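Orkport Bench Support
Ticket 132: right needle driver slips on thread, wrist creeps
Cell: suturing bench, two-arm
Status: closed, pending the usual regrets
Opened: Feb 13, 2025

Reported problem

Right driver takes the thread fine, then lets it slide as soon as the arm pulls up on a knot. The wrist also creeps a hair when told to hold still. The cell logs neither as a fault. The cell, left to grade its own work, has always been generous.

First checks

Restarted the cell. Same thing, now with a fresh log file.

Re-homed both arms. Left arm clean. Right arm homed on the second try and looked pleased with itself.

Swapped to a new spool of braided thread, in case the old one had gone slick. No change, and the old spool is now somewhere under the bench.

Ran the standard interrupted-stitch routine on tissue and watched the right driver at the knot, with the free thread run up and away from the wound.

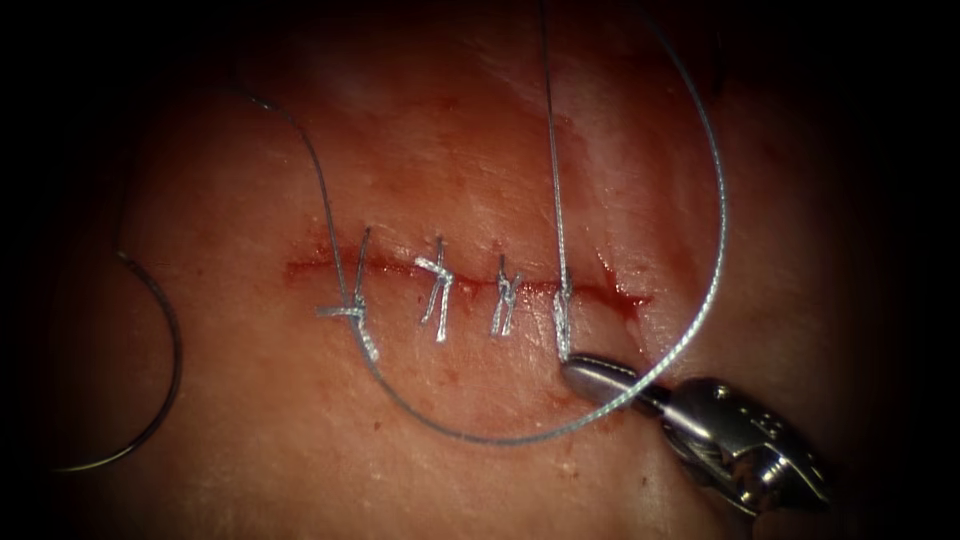 Cable tension

The Enomley gauge wants 140 on the grip cable. Ours read 132. The wrist cables were both fine, so the creep had to be coming from somewhere else, naturally.

Took the grip cable up in small turns, cycling the jaws between each one. The Amini manual says to do it in a single turn "until firm," a phrase that has cost this bench at least one cable. Stopped at 140. Closed the jaws on a scrap of thread and tugged. It held.

Wrist creep

Left the driver on hold and watched the joint readout. Still creeping. Pulled the instrument off the arm and found dried gunk on one of the drive couplings, so the coupling was sitting slightly proud. Cleaned it with a swab, let it dry, reseated it until it clicked. If it doesn't click, it isn't in, whatever the green light tells you.

Creep gone on the readout after that. Left it holding for up to 3 minutes with no drift worth typing out.

Camera offset

Pulling the instrument meant redoing the camera offset, because the Gercombe software throws it away every time an instrument comes off. I filed a request about this in December. It has been acknowledged, warmly.

The offset has to be checked with the tools down at the tissue. Up in clear air everything lines up beautifully and you learn nothing. Look for the tips against a fold or the stitch line, then nudge.

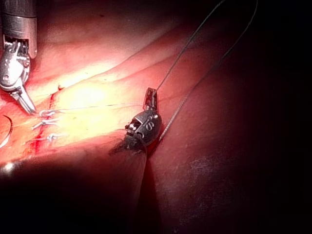

Once the offset is saved, run the jaws open and closed a few times before going back to thread. The first close after a save tends to be lazy.

Left for next shift

Recheck the grip cable before the first run. New tension settles overnight and usually gives a little back. If it's low again, bring it up to 140 and add the reading here. If it's low a second time, order a cable and stop arguing with this one.

Wipe the couplings whenever an instrument comes off, even if they look clean. This one looked clean.

Do not clear the log. The creep isn't marked in it, but the restart times are, and support will ask for those before they ask anything useful.

The spare swabs are in the drawer marked "fuses." The fuses are with the spare couplings.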